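Stacking policy scores great in sim. How much of this result should I believe? 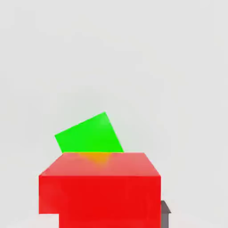 Green cube and red block in our sim, close-up view.

I'm trying to reproduce the block stacking result from the Menwood method (train only in simulation, randomize the physics, no real data). I was handed this project in August and I'm not sold on it.

Training used 3,085 simulated episodes. The eval script reports success on 2,550 of them, but I found out last week that those are the same starting positions the policy trained on. When I made 12 new starts by hand, the cube often ended up tilted, and the script still called several of those a success. All it checks is whether the center of the green cube is higher than the top of the red block when the episode ends. It doesn't look at angle or speed at all.

The write-up says the policy "learns stable placement." I don't see where that is measured. My lab mate says everybody scores it this way and I should move on to the real arm. Is he right? And is a cube sitting at an odd angle a physics problem or a policy problem?

Asked by tmoen_k

3 answers

Accepted answer, from Maricel Abella

Your lab mate may be right that people do it. It still doesn't measure stacking. A cube passing over the block at the last time step would count under that rule.

Change the check first, before you retrain anything. Open the gripper, move it well away, let the sim run with no commands for a few seconds, then ask three things: is the cube touching the block, is it touching nothing else, and is its tilt under some limit you wrote down beforehand. Pick the limit before looking at the numbers or you will pick the one that flatters you. I've done it.

On the tilt, I can't tell from one picture. From that angle I can't even tell if the cube is on the block or behind it, so please don't use that view to judge success by eye either. Add a side view. Then try this: place the cube flat on the block by script, no policy involved, and let it sit. If it creeps or tips, your contact settings are bad. If it stays put, cut the time step in half and replay the same actions from a failed run. A very different ending tells you the sim is doing a lot of the work.

And throw out the 2,550 figure. It's a training score. Make a fresh set of starts, a few hundred at least, and run more than one seed. 12 is enough to make you worried, which you should be, but you can't report a rate from it.

Answer from skender_lab2

Had the same thing with a different setup. Turned friction up and it went away. Default values are usually too low for cubes. Also check the mass.

Comment from Maricel Abella: Went away under which check? With high friction a cube can hang on a slope it would slide off in real life. If you tune friction until the score looks good, you've fitted the simulator to the answer.

Comment from skender_lab2: fair, it was the height check. Never tried it on hardware

Answer from Sarkholm

Sim results never transfer, don't waste your time. Get a real arm and collect real data.

Comment from tmoen_k: "Never" is too strong, but I'm holding off on the arm for now. Put in the settle check Thursday. On my 12 starts the old script passes most of them and the new one passes 3. Scripted placement sits flat and doesn't move, so contacts look OK so far. Haven't done the half time step replay yet.

Comment from Maricel Abella: Post the replay when you have it. I'd also ask whoever wrote the original script if the held-out starts exist somewhere.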